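Section 4: Folding and stacking the shirts

Okay, you've got your Plakard set up, the board is out of the box and the little feet are on. Now for the part I like! I'm Nermina Vukčević, and I fold shirts for a living (well, for part of a living), so most of what follows is just me telling you how I do it on an ordinary table.

Before you start

You want a flat table you can walk up to from the front. White is great, because you can spot crumbs and loose threads right away. Wipe it down and let it dry all the way. Light from the side helps too, you'll see the ridges in the fabric that way.

You can fold with the board or without it. I learned without, and I still go bare table for anything soft and gray and cottony that doesn't want to slide around. The steps below are for the bare table. If you're using the board, read these anyway and then go to Section 5, where the same folds are done with the flaps.

4.1 Laying out

1. Take one shirt from your pile and hold it by the shoulders. Give it one good shake.

2. Lay it on the table with the print facing down. Yes, down! The print ends up on the outside when you're finished.

3. Smooth from the middle out toward the sleeves, then from the neck down to the hem. Use flat hands. If you push with your fingertips you'll make little waves and then chase them around forever.

4. Check the side seams. They should run straight down the two sides. On cheaper shirts they twist toward the front after a few washes, and if that's what you've got, line up the shoulders and let the seams go where they want.

Caution: Don't lay out a shirt that's still damp. It'll look lovely and flat and then smell like a gym bag by the weekend.

4.2 The folds

5. Fold one side in toward the middle, sleeve and all, then flip the sleeve back so it lies along the fold.

6. Do the other side the same way. You've got a long strip now, and it should be the same width at the top and the bottom. Mine never is on the first shirt of the day (I think my hands need to warm up).

7. Bring the hem up to just under the collar, smooth it, and then fold once more if you want a smaller square.

8. Turn the whole thing over and look at the corners.
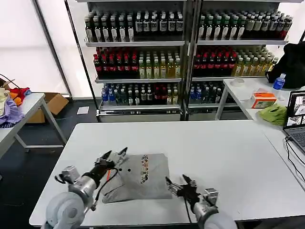 Corners are where I lose my patience, so let me save you some of that. Hold the body of the shirt down with one flat hand and use the other to pull the corner out and away from you, gently, in the direction the fold is already going. Don't lift the whole side. If you lift the whole side you'll drag the layers underneath and then you're back at step 5, muttering.

Note: A thick rubbery print has its own ideas about where it'll bend. Try to keep your folds to the left and right of it. If the print runs top to bottom in a narrow strip, you're in luck, just leave it in one of the flat panels and never put a side fold through it. I had a Kollano shirt with a big square print that cracked right across the chest, and I'm still a little sore about that one.

4.3 Stacking

9. Pick a spot at the back of the table for your finished shirts and stick with it. I like a back corner. Keep the front clear for the one you're working on.

10. Slide the finished shirt back with both hands underneath. Carrying it through the air by one edge will undo everything.

11. Set the next shirt on top with its folded edge facing the same way as the first.

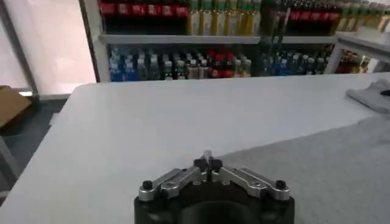
Stop stacking before the pile starts to lean. Heavy shirts at the bottom, thin ones on top, and if you've got a big order (my record is 200 in a day, and I don't recommend it) start a second pile early.

Note: Towels can be folded on the same table, but skip steps 5 and 6 and fold them in thirds the long way. Give them their own pile. They shed on everything, especially the new ones.

4.4 If it comes out wrong

Square is wider at one end: your side folds weren't parallel. Open it back to step 5.

Collar pokes out crooked: you brought the hem up too far. Let it down a finger's width.

Shirt springs open: press it with your forearm and count to 21. Very scientific, I know, but it works for me.

Next up is Section 5, Folding with the board.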